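Home Shop Party Guides Balloon Arches Contact

Halonen Balloon Arch Kit – Set-Up Guide
Section 2: Building the arch
Updated August 26, 2022

Read the whole section first. Really. Most of the emails we get are about step 4 and the answer is in step 3.

Before you start

Check the bag. 107 balloons in mixed sizes, 2 rolls of strip tape, 2 hand pumps, one sheet of glue dots. Short on anything, email Thenmozhi Rao at the shop with your order number and she'll mail it out.

Pick a clean flat spot to inflate. Kitchen is fine. Carpet is not great – static, lint, pet hair. Keep away from anything hot or pointy.

CAUTION: Uninflated or broken balloons are a choking hazard. Children under 8 need an adult with them the whole time. Pick up broken peices right away.

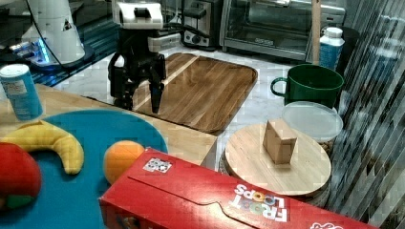 Inflating

1. Sort by size. Small, medium, large. Don't worry about color yet.

2. Pump the large ones first. Stop when the balloon is round. If it's pear shaped it's too full, let some air out.

3. Tie in pairs, neck to neck. Every balloon needs a partner, large with large, medium with medium. Leave the small ones single, they go on last with glue dots.

NOTE: No helium with this kit. The strip won't hold it down and you'll be chasing the thing across the ceiling. For a floating arch get the Gustside line kit instead, different instructions.

Threading the strip

4. Cut the strip to length. Measure the wall, then add 30 inches for the curve. Cut too short? Overlap the two ends by four holes and tape.

5. Push one knot through the big side of each hole, slide it to the narrow side. Tug. Should not pop back out.

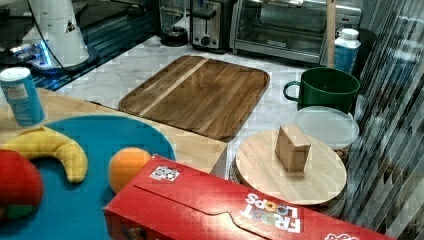
6. Keep going, turning each pair a bit from the last one so you don't get a flat side. Push them tight together. Gaps look small on the floor and huge on the wall.

7. Fill with small balloons. One glue dot each, press and hold for a slow count of five. Dots don't stick to dusty latex so wipe first if you have to.

Hanging

8. Use the Levau clear hooks (sold separately) or your own. One at each end, one at the top of the curve, more if it sags. Follow the wait time on the hook package before you hang any weight.
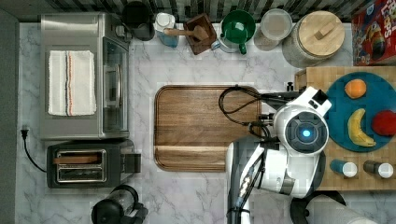
9. Two people for this part. One holds the middle, one does the ends. Loop the fishing line through the strip, not around a balloon, or it will cut right thru it.

10. Step back and look. Turn any knots that show toward the wall.

CAUTION: Outdoors, keep it in the shade and put it up last. Sun pops balloons, dark colors go first. Do not release balloons outside.

NOTE: For the Clavstead foil number set, do the arch first and hang the number after, in front, on its own hook. See Section 3.

Storing

Best on the day or the night before. For December parties with the heat running, keep it away from vents. Strip can be reused, balloons can't.

14 shares 3 comments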